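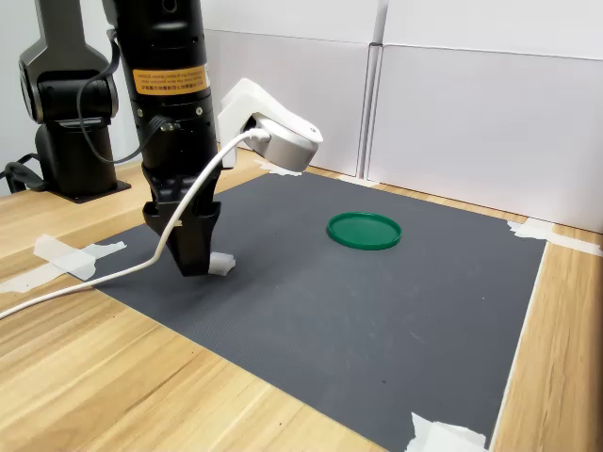
Lullholm Work Surface Mat, Dark Grey

Product group: Table and bench protection
Supplied by: Drerex Educational and Workshop Furnishings
Order reference: Lullholm 103

Overview

The Lullholm mat is a textured covering for tables and benches in shared rooms. It is laid directly on the tabletop and needs no fixing. The dark grey surface gives a plain background against which small and pale items can be found easily, including scraps of paper, lids, caps and fastenings. On a light wooden table the edge of the mat also marks out clearly where work is to be done and where it is not.

The mat is supplied to schools, libraries, training rooms and community workshops. It is suited to sorting, light assembly, paper craft, packing and general table work. It is not a cutting mat and should not be used beneath knives or rotary blades.

Shown on a light wooden tabletop with a green circular lid. Tables, lids and all other items are not included.

Surface and underside

The upper face has a fine, even texture. Flat items such as jar lids and container tops may be set down and picked up again without sliding away from the user. The texture is the same across the whole of the upper face and there is no printed grid, border or logo.

The underside is smooth and is intended for contact with finished wood, laminate and painted metal. Customers with waxed or freshly oiled tables should allow the finish to harden fully before the mat is laid. Drerex cannot accept returns of mats marked by wax, oil or varnish.

Sizes

The Lullholm is available in three sizes:

Small, for single places at a shared table
Medium, for one person working with trays or containers
Large, for two people working side by side

All sizes are 3 mm thick. The large mat is delivered rolled. The small and medium mats are delivered flat, in packs of two. Mats may be laid edge to edge on long benches, although a slight line will remain visible at the join. Mats from different deliveries may vary a little in shade, and customers equipping a whole room are advised to place a single order.

Laying the mat

Clear the table and wipe it with a dry cloth. Grit left under the mat can scratch the wood when weight is placed on top.

Unroll the large mat with the textured face upwards and leave it for 16 hours before use. It may be weighted at the corners with books during this time. Mats stored in a cold room may need longer.

Set the mat square to the front of the table where people will be seated. Where equipment stands on the table behind the working area, the mat may be placed in front of it or turned at an angle to suit. Heavy equipment with its own base plate should stand on the tabletop and not on the mat, as lasting pressure will leave a mark.

Cables should be led away to one side. Trolleys and chairs must not be allowed to catch them.

Care and cleaning

Loose dust and paper fibres may be removed with a soft brush. For general cleaning, use a damp cloth and a little washing-up liquid, then wipe again with clean water. The mat should be dried on both sides before it is put back on a wooden table.

Do not use bleach, solvent or abrasive pads. Do not place the mat in a washing machine or dishwasher. Dried glue can usually be lifted with a plastic scraper held at a low angle.

When not in use, the mat should be stored flat or rolled with the textured face outwards. It must not be folded. A crease cannot be removed once it has set.

Related products

Osness Sorting Tray. A shallow tray with a low front edge, sized to sit on the medium and large Lullholm mats. Available in white and pale grey.

Yoo Storage Tube. A rigid tube with a carrying strap, for mats that are moved between rooms. Takes one large mat.

Ordering and delivery

Orders are accepted from institutions on account and from individual customers by card. Please state the order reference and the size required. Account customers should include a purchase order number, and the name of the room or department if the goods are to be labelled for internal delivery.

Orders received before noon are normally prepared the same day. Rolled mats are sent separately from flat packs and may arrive on a different day. No deliveries are made during the annual stock check in January.

Returns and guarantee

Unused mats may be returned in their original packing. The guarantee runs for 2 years from delivery and covers splitting, lifting of the surface texture and failure of the mat to lie flat when laid as directed. It does not cover cuts, burns, folding or ordinary wear.

Samples of the dark grey material are available to institutions on request.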